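Paying the fare with cryptocurrency in Watbridge: does anyone need it?

Student project report, Payments and Society course
Clellska College

Background

In November the bus operator in Watbridge began letting riders add money to their Wendt travel card using cryptocurrency. The announcement called it a major step for public transport. Our group was asked to pick a recent change in how people pay for everyday things and find out what difference it made. We picked this one because the claims were large and the details were thin.

The Wendt card works like most transit cards. You load money, you tap when you board, and the fare comes off. Until last fall you could load it with cash at a kiosk, with a bank card, or through the app. The new option adds a fourth button in the app. A rider picks a coin, sees a price, and has a short window to approve the transfer. An outside exchange takes the coins and pays the operator in regular dollars. The operator never holds any cryptocurrency at all, a point the announcement left for the second-to-last paragraph.

So the headline "pay your fare with crypto" is already a stretch. What the rider does is sell some coins and use the dollars to top up a card. 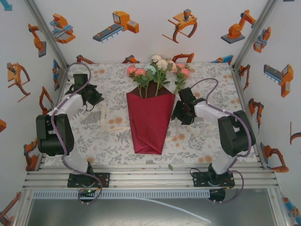 What we did

We ran a paper survey at the Watbridge central bus station and at the Clatville transfer stop, mostly between 4 and 6 p.m. We got 312 usable forms. We also made test top-ups of our own, using small amounts of two different coins, and wrote down the fee and the waiting time for each one. The operator did not answer our request for usage numbers. We asked twice.

Our sample has problems. People in a hurry don't fill out forms, and late afternoon riders are a different crowd from the ones on the first bus of the morning. We don't think our results stand for all riders. We do think they are better than the press release, which had no results in it.

Survey results

Of the 312 riders, 93 said they had heard that the card could be topped up with cryptocurrency. Of those 93, only 40 said they had ever owned any. Six had tried the new button, and two of the six said they would use it again. One of those two said he liked having a use for coins left over from something else. The other wrote "it's fine."

We also asked what riders would change about the card if they could change one thing. The most common answer was more kiosks that take cash. The next was a faster update after an online top-up, which can take until the following morning to show on the card. Not one form asked for more kinds of coin.

Fees

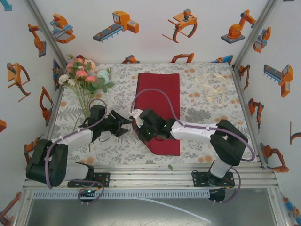 The fee was the hardest part of the project to pin down. The app shows a single price in coins and does not split out what the exchange keeps. We had to work it out by comparing the quoted price with the market price at the same minute, which is a rough method, and the gap moved around from one try to the next. On small top-ups it was large enough to cost us part of a bus ride. Supporters told us this will shrink as the system becomes more automatic, and maybe it will. But automatic is a word that gets used loosely. Two robot arms on a rail, reaching toward each other over a leaf-print cloth, look automatic too, and the look says nothing about what the work costs or who pays for it. We would want to see the fee printed next to the fare before believing it had gone down.

Who is it for?

The announcement said the service would help people without bank accounts. We looked for evidence of this and found very little. To use the button you need a smartphone, an account with the exchange, and a photo ID check. One of our group members started the ID check at noon and was approved the next evening. A person who can get through all that can probably also get a prepaid debit card, and a person who can't is still standing in line at the cash kiosk.

The marketing also leaned on the size of the network, pointing to 491 stops where the card is accepted. That number is true of the card. It was true before the button existed, and it says nothing about how many people pay this way.

Limits and next steps

We would like to repeat the survey in the morning and add a question about age, which we left off by mistake. We would also like to make more test top-ups over a longer stretch, as prices were fairly calm during the weeks we tested – a bad week might look very different. Our raw tables are in the appendix, along with both letters to the operator.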